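Forum > Home and Storage > Closets and Laundry > Wooden hangers or not?

Wooden hangers or not?
Started by Yupin Sriwong, 7 January 2025 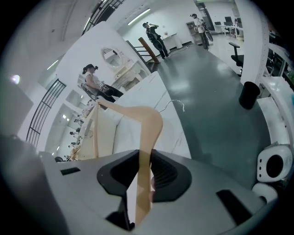

First post

Yupin Sriwong wrote:
I have 40 mixed hangers and I want to end up with one kind. The light tan wooden one is what I'm leaning toward. My closet rod is in the hall at the bottom of the stairs and everybody sees it, so looks count for something. Mostly shirts, 2 winter coats, a few knit things that I should probably fold. Has anyone switched over completely and been sorry?

Replies

pluver_lane wrote:
Switched in July. Not sorry, but I lost a good bit of rod space. Wood is thick. I had to move all my pants to a shelf.

Measure first. Put ten shirts on the kind you have now, push them together, then do the same with ten wooden ones if you can borrow them.

Siu-ming Siu wrote:
I would keep wood for coats and jackets and leave shirts on thin ones. The shoulders of a coat need the support. A cotton shirt doesn't care.

oltus30 wrote:
Disagree with Siu-ming. Shirts come off thin wire with a bump at each shoulder and then you're ironing again. I have had wood for everything for years and I iron less.

Siu-ming Siu wrote:
I said thin, I didn't say wire. Wire goes in the recycling.

nenville_attic wrote:
Check the finish before you buy a lot of them. I got a cheap box with rough spots and it pulled threads on two sweaters. Run an old pair of tights over each one – if it snags, sand it or send it back.

Yupin Sriwong wrote:
Thanks, I hadn't thought about snags. The rod is 30 inches, so pluver_lane's point about space worries me more. Does anyone hang damp shirts on wood?

oltus30 wrote:
I do, if they've been through the spin cycle. Never had a mark.

pluver_lane wrote:
I wouldn't. I got a faint yellow line inside the collar of a white shirt from an unvarnished one. Plastic for drying, wood for the closet.

Bạch wrote:
30 inches won't take 40 wooden hangers with clothes on them. You'd be forcing them in and creasing everything, and then what was the point. Either get a second rod underneath for the shirts or cut down what you hang.

Siu-ming Siu wrote:
Agree with Bạch on that. And fold the knits whatever you decide. They grow on a hanger.

Yupin Sriwong wrote:
OK. Wood for the coats and the good shirts, thin ones for the rest, knits in a drawer. I'll price a second rod this week – does anyone know if the kind that hooks over the first one sags?

nenville_attic wrote:
Mine does a little in the middle. Shirts only and it's fine.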